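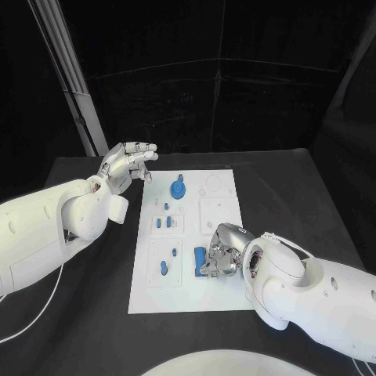

White board with the small blue parts, arms on either side.

October, shop notebook, bay 2

Long one today, so I'm writing it while the coffee is still doing something. The Gratley wagon came back with the same complaint as last time: engine light on, rough idle when cold, then it smooths out and acts like nothing ever happened. I cleared the code at the last visit (I know, I know) and the owner got 4 days out of it before the light came back.

Hooked up the Plistero reader first since it was already on the cart. It found the car right away, read the engine side fine, then hung on the body module. Unplugged, keyed off, keyed on, tried again, hung again. Same place in the progress bar too. I wrote it off as a bad cable until I tried the Zimberg handheld on the same port and that one walked straight through every module. So the cable on the Plistero may be fine and it's the software that's behind. Somebody please check which version is on there before we buy another cable!

Codes from the Zimberg: lean on one bank, plus a misfire that moves around. Freeze frame shows it set at idle with the engine still cold, which matches what the owner says. Fuel trims were way up at idle and came back close to normal when I held it at a fast idle. That smells like a vacuum leak to me and I should have looked for one the first time instead of blaming the air flow sensor.

Smoke machine took forever to warm up. Once it did I got a nice little wisp from under the intake, back corner, right where you can't get a hand or a mirror. Took the cover off and found the small hose to the brake booster fitting split along the underside. You can bend it and watch the crack open. From the top it looks brand new, of course.

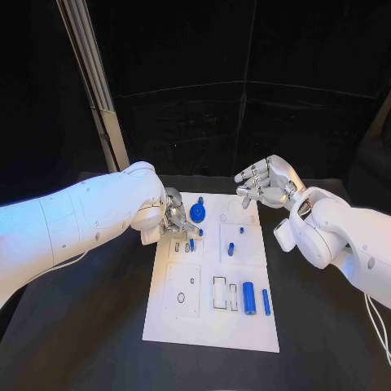 The board again, both arms over the table.

Parts: ordered the hose from Thái, they had it on the shelf and the other place wanted me to buy the whole assembly. Also asked for 5 of the little spring clamps because the one on there has lost its bite and we're down to the odd sizes in the drawer. In the meantime I put a length of plain vacuum hose on to test with. TEST ONLY - the car does not leave with that on it, please don't let it go out the door if I'm at lunch.

With the test hose on, trims at idle dropped right down and stayed there. Let it cool with the hood up and started it again late in the afternoon, and no stumble at all. I'm pretty happy, but I want to see it do a proper overnight cold start before I call it. Odometer at this point is 3367 on the replacement cluster, so don't go by that for service history, go by the paper in the glove box.

Things still bugging me:

The battery was a little low when I started scanning. I had the charger on for the Zimberg and I can't remember if I had it on for the Plistero. If I didn't, that could be the whole reason it hung, and I've been grumbling at the poor thing for nothing. Redo it tomorrow with the charger on from the start.

The idle relearn. Zimberg has a menu item for it but grays it out on this car. The manual says there's a way to do it with the key and the pedal, and I've never gotten that to take on the first try. Do it after the real hose is in, no point before.

Saved both scan reports in the shared folder under Gratley, before and after. The before one has the wrong plate typed in, that was me, fixed it on the second.

Tomorrow: cold start first thing, before anybody moves the car. Then hose, clamp, relearn, road test with the reader logging trims. And put the smoke machine back on its shelf, it's still in front of the air compressor.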